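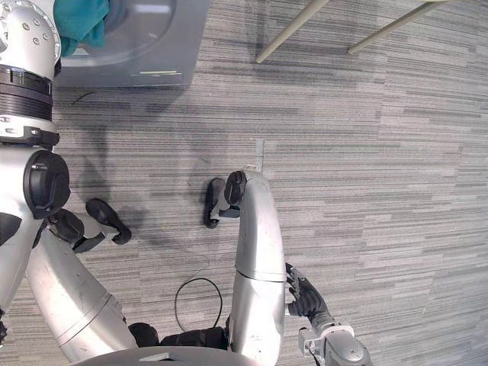

The Dririer carpet mill in Grurnville opens its doors to the public once a year, and I went because we have 2,182 square feet of office floor to replace before summer. The tour left from the front lobby and went straight to the yarn store, where cones are kept on tall racks by dye lot. Our guide was Carleen Hoani, who has been at the mill since it still made rugs. She started with the product most buyers ask for now, the striped gray tile with horizontal streaks in light and dark gray, much like the one in the photo. The streaks hide the seams and a fair amount of dirt. Plain gray tile shows both, and the mill sells less of it every year.

From the yarn store we went to the tufting hall. Ear plugs were handed out at the door and they were needed. There was a long wait here while a broken end was fixed, and we could look at the underside of the cloth before any backing goes on. It looks like rows of small stitches and feels rough.

The backing line is in the next building, across a yard. It was warmer there and smelled strongly of hot rubber. The carpet comes off this line as one wide sheet and goes to the cutting press, which stamps out the squares. Offcuts drop onto a belt and go to Pryor, a firm across the river that grinds them up for underlay. I asked what they pay for it and did not get an answer.

I spent the most time in the test room. A sample is fixed inside a drum and a weight with rubber feet tumbles over it for hours. Carleen had two worn samples on the bench, one from the Jamham range and one from an older line that was dropped in January. The older one had gone flat and shiny. The Jamham sample had lost some height but the pattern was still clear. She said chair casters do more harm than foot traffic, and to ask for the caster result when comparing prices – most sales sheets leave it off.

Lunch was soup and rolls in the canteen. After that there was a short talk on laying tile. You can turn each square a quarter from its neighbor or run all the lines the same way. Running them the same way makes a narrow room look wider or longer, depending on direction, but any crooked wall will show. Buy spares from the same dye lot and store them flat.

The mill shop sells seconds by the box, cash or card. Parking is behind the backing building and fills up early. I took home four sample squares and have put them under the desks by the copier.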